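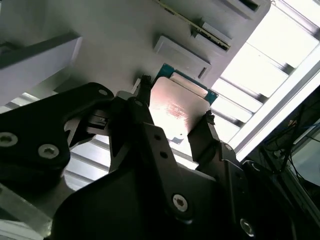 4.3 Setting the grip for processor handling

With the arm mounted and the wrist camera talking to the controller, you get to the fun part: teaching the Dridel cell to hold a CPU. Take your time over this section. A good grip setting makes everything in chapter 5 go more smoothly, and it's a real pleasure to watch once it's dialed in!

You will need a scrap processor with a metal lid, the hex key from the Onix tool roll, and a lint-free cloth.

1. Put the cell in Teach mode and drop the arm speed to its lowest setting. Keep it there until step 9.

2. Wipe both fingertips with the dry cloth. No solvent on the tips, please.

3. Check the hex-socket screws on the gripper plates and linkages. Snug is enough. If one turns freely, go back to 3.6 before doing anything else.

4. Open the Grip page and load the profile named Galanis 2. It's the gentlest one we ship, and Huiling Jiang's bench team spent most of June getting it to behave.

5. Hold the scrap processor by its edges and set it in the pickup nest, lid up. Take your hand out of the cell.

6. Press Close. The fingers should meet the processor on opposite sides and stop by themselves.

Note: The processor doesn't have to sit square to the camera. A diagonal hold is fine - the wrist offset in 4.5 takes care of the angle.

CAUTION: The fingers must bear on the edges only. If a tip rides up over the lid or touches the contacts underneath, press Open and lower the approach height by one click.

7. Raise the arm 100 mm and wait 3 seconds. Watch the live view for any creep between the tips and the part.

8. If it creeps, raise the grip force one step and repeat from step 5. Don't go above 300 on the force scale with this profile. Higher values can mark the substrate.

9. When the hold is steady, save the profile under a new name and return the arm speed to normal.

Note on glare: A bare metal lid is a wonderful mirror. Near a bright window it can wash out the printed lettering completely, and the part reader will give you a "no text" message. The grip itself isn't affected. Close the blinds, or turn the wrist a little and read again. Shengli Song's tip from the Murkby install is to do the read before the lift, while the part is still flat in the nest - it works beautifully.

CAUTION: Before you move on to a real board, check that the cables behind the gripper have slack through the full wrist turn. Run the turn once with the fingers empty.

4.4 Teaching the approach to the socket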